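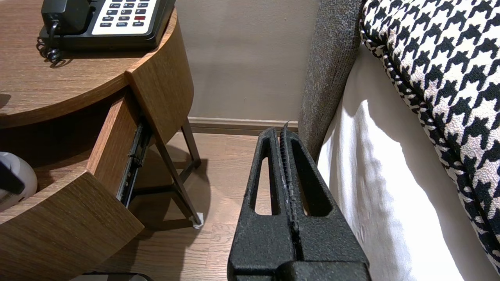
About us

Hello! I'm Harriet Wojcik and I run Koltex, a small firm that teaches robots to do household jobs by having people drive them through each job by hand. We started one March with 2 second-hand arms and a great deal of tea, and we've been at it ever since.

How we work

We like proper rooms, so a lot of our teaching goes on beside beds, in kitchens and in hallways. One of us takes the controls, watches the view from the wrist and does the job slowly, over and over. Bedside drawers are my favourite (they look so easy!) and a curved front makes you think hard about where the fingers ought to go. We've got 104 tasks on our list now, and a new operator does 800 practice runs before we let them loose on customer work.

Who's who

There are 22 of us. Analyn Baluyot trains the operators and has the steadiest hands I've ever seen, Karabo Masilela looks after Obi, our remote control software, and Corinne Yazzie checks every run and sends the wobbly ones back – mine, mostly.

Come and have a go

We love visitors, so if you fancy a turn at the controls, drop us a line and we'll find you a slot. Bring flat shoes, the stairs are steep.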